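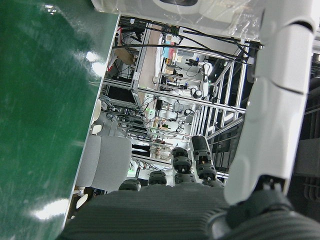
Mounir Mansour has bought robot hands for three different labs, and he can talk about purchase orders the way other people talk about fishing trips. When I asked him what he'd do first with a fresh equipment budget, he answered before I'd finished the question.

"Framing! Aluminum framing, brackets, cable, more cable. Everyone starts with the arm because the arm is exciting – and it is, I love the arm – but you have to bolt it to something, and that something has a lead time too."

Mansour plans equipment for Onunmont, a research group that works on grasping and handling. The current plan, which he calls Fornley after the street where he wrote the first draft, covers 2 years and runs to 27 line items. The arms and hands are at the top. Further down come the parts he gets really animated about: mounting plates, spare fingertips, power supplies, a second emergency stop, chairs.

"Chairs are on the list, yes. People sit next to these things for hours. I had to defend that line in June and I'd do it again."

The hands were the hardest choice. A simple two-jaw gripper would have cost a fraction of the price, and for plenty of jobs Mansour would still buy one tomorrow. He keeps a few in a drawer and speaks well of them. But the group wanted to study how fingers share a load, and for that they needed fingers with joints in them.

"So then you ask the boring questions, and the boring questions are great. Can I replace one finger, or do I have to send back the whole hand? Who does the repair? What does the hand cost in its second year? We had a quote from Floltance that looked high until we read the service terms, and then it looked pretty reasonable."

He asks every supplier for the price of a single knuckle. Some have it ready. One took a month to reply, and he crossed them off.

Tuva Ekström runs the lab day to day, and she joined us halfway through with a mug of coffee and a printed copy of the budget covered in pencil. She and Mansour have argued over nearly every page of it, very cheerfully as far as I could tell.

"Mounir buys for the experiment and I buy for the week after," she said. "When something wears out, I want the new one on a shelf. I don't want to be writing an email."
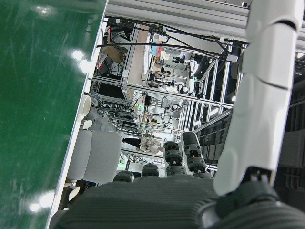

*At the green table, with the frames and the second robot across the room.*

Her biggest win was floor space. The first draft put the workstations much closer together, and she taped the outlines on the floor and made everyone walk between them carrying boxes. Two of the planned stations were dropped that same afternoon. The money went into cabling and a better workbench.

"It was the cheapest test we've ever run," she told me. "A roll of tape! I'd tell any lab to do it before they sign for anything."

Ekström also pushed for a training line, which pays for new people to spend time on the equipment before they have a deadline. The group sent her and a colleague to Lapiņa for a short course on maintenance, and she came back with a spares list that Mansour copied straight into the plan.

I asked them both what they'd underestimated. Mansour said shipping, and then spent a happy ten minutes on crates. Ekström said cables.

"You budget for the length on the drawing," she said. "Then the arm has to move, so you need slack, and the slack has to hang somewhere. Order longer ones. Please, just order longer ones."

The next round of spending covers replacement fingertips and one more force sensor, if the price holds. Mansour has already asked for three quotes. Ekström has already penciled in a different number.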